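Bench Rules for the Two-Arm Table: Your Questions
Last updated 8 July 2021

I look after the recording rules for the Trokora benches, and the same questions land in my inbox every time a new group starts. So I've put my answers in one place. If yours isn't covered, write to the Zultley help list and I'll add it.

Do I really have to start every run with just one thing out?

For the sponge task, yes! One sponge in the small black tray, the bigger tray empty, and the trays side by side with a little wood showing between them. I know it feels slow when you have 600 runs to get through, but we tried doing it with a pile of sponges at Bandara and sorting out the logs afterward took me most of September.

Does the tray have to be perfectly square to the table?

Nope. A small tilt is fine, and I like seeing some variety. What I don't want is a tray hanging over the edge, or two trays overlapping.

Where should the grippers be before I hit record?

Off to the sides, pointing in toward the trays and holding nothing. If one is already over the sponge, back it out and start again.
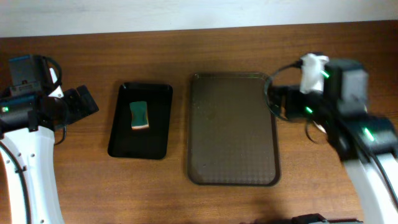

What about the cables?

This is the one I nag people about. Before each session, move both arms slowly through their full reach and watch the cables the whole way. A loop can swing out over a tray when the wrist turns, and that's okay as long as it can't catch on the rim or get pinched in the fingers. If it can, clip it back to the arm and do the slow pass again.

Can I reach in to fix something?

Only once both arms are paused. Not one arm – both. Say "hands in" out loud, fix it, say "hands out," and wait 5 seconds before you resume. Yes, even when you're working alone (I do it too, and I feel silly every time).

I dropped the sponge outside the tray. Do I delete the run?

Please don't! Mark it as a miss and keep it. Misses are useful, and a folder with none in it makes me suspicious.

How long do you keep the files?

Raw recordings stay on the Flusuvdale server for 24 months. Notes stay for good, so write them in a way you'd be happy to read later.

Which rule sheet is current?

Sheet 108. If the copy taped up at your bench has a different number on it, it's old – take it down and print a new one.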